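Pistier glass coffee carafe with loop handle
Ellport Kitchen and Table — Coffee — Carafes and jugs

Item no. 931
Capacity: 700 ml to the rim, 600 ml when filled to the line we recommend
Colour: dark glass, black lid
Delivery: from our store in Trirkard, in a carton with paper filling
Page last checked: September 13, 2019

The Pistier carafe is made for people who brew one pot in the morning and want to drink it at the table. It holds enough for three middle-size cups, or for two persons who like a second one. The glass is dark, so the carafe looks calm on the counter and small marks from daily use are less noticed. On the other hand you do not see so well how much coffee remains, and for this we advise to lift it a little before you promise somebody a cup.

The handle is a loop, closed at both ends. We tried an open handle in the first series and customers wrote to us that their fingers slipped when the carafe was full. The closed loop gives a better hold, also for large hands.

The lid stays on while you pour. Turn it until you feel a small stop, then the opening stands towards the spout. For filling and washing, turn it back the same way and lift. Please do not pull the lid by force. If it is stiff, put the upper part under warm water for a minute.

How much coffee to use

We are often asked for the correct quantity, and there is no one answer. For 600 ml of water we use 36 grams of medium ground coffee in our own kitchen. If you prefer it softer, take 32 grams. Weigh the beans before grinding and not after, as a little always remains in the grinder.

It is useful to lay a few beans on a light plate before you grind a new bag. On white you see quickly if they have the same colour, or if some are broken or much paler than the rest. Do the same with a spoon of the ground coffee: spread it thin and look for big pieces between the fine ones. Very uneven grounds give a cup which is bitter and weak at the same time. Paper plates do this work well and can be thrown away after. Beans which you do not need the same day can stay in a zipper bag, with the air pressed out, or in a steel canister with a lid.
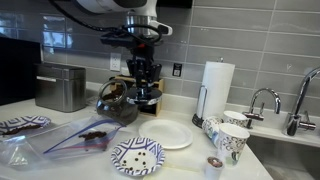 Houshang Zamani writes that he bought the carafe two years ago and would buy it again, but he asks us to say more clearly that the glass must not go from the fridge to boiling water. He lost his first one in this manner. He also finds that the coffee tastes cleaner when the lid is washed separately every evening, even if it looks clean.

We thank him and we have put both points in the care instructions.

Care

Rinse the carafe with warm water soon after use. Coffee which dries inside leaves a brown film, and on dark glass you may not notice it until the taste changes. Once in two weeks, fill the carafe with warm water and one spoon of baking soda, leave it for half an hour and rinse well. A soft bottle brush reaches the bottom. Do not use steel wool or sand powder.

The glass part can go in the dishwasher, upper shelf. The lid should be washed by hand. Let both parts dry apart from each other before you close the carafe again.

Not suitable for gas flame, electric plate or microwave. Never pour boiling water in a cold carafe — warm it first with water from the tap.

Spare parts and related items

Lid for Pistier carafe, black
Cleaning brush, long, soft hair
Li coffee canister, steel, with lid
Li measuring spoon

The lid of the older Pistier model does not fit on this one. If you are not sure which model you have, measure the opening from inside edge to inside edge and write us the number.

Returns and questions

Unused carafes can be returned within 30 days in the original carton. If the glass arrives broken, keep the carton, make a photograph of the damage and send it to us with your order number. We replace it without cost and you do not need to send back the pieces.

Questions about this item are answered by Ravinder Pelletier at the Trirkard store, normally in two working days.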